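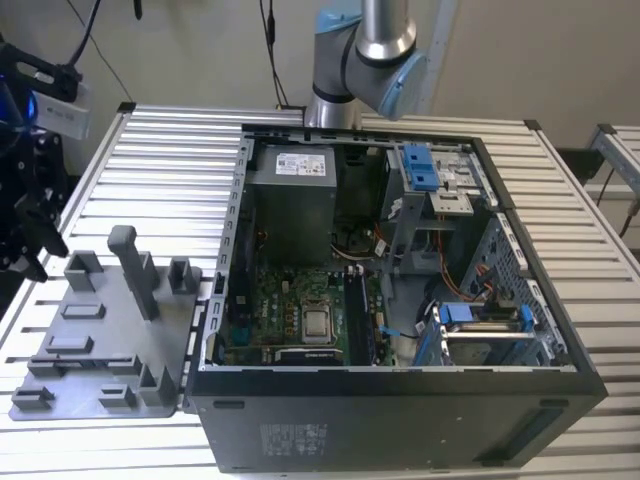
Betreff: Re: [Grukico] Segmentierung im offenen PC-Gehäuse

Tekleab-Liste, 9. Januar 2018:
> Erkennt euer Planer die orangen und roten SATA-Stromkabel als Hindernis,
> oder greift er einfach durch?

Hallo zusammen,

seit Grukico 2 landen sie als eigene Klasse in der Kollisionskarte, und das läuft richtig schön! Der Prozessor spiegelt leider noch, da fehlen mir Tiefenpunkte. Mit 743 gelabelten Bildern kam ich schon weit – wer mag mittesten? Der Branch heißt »prusent«.

Grüße aus Gurnitz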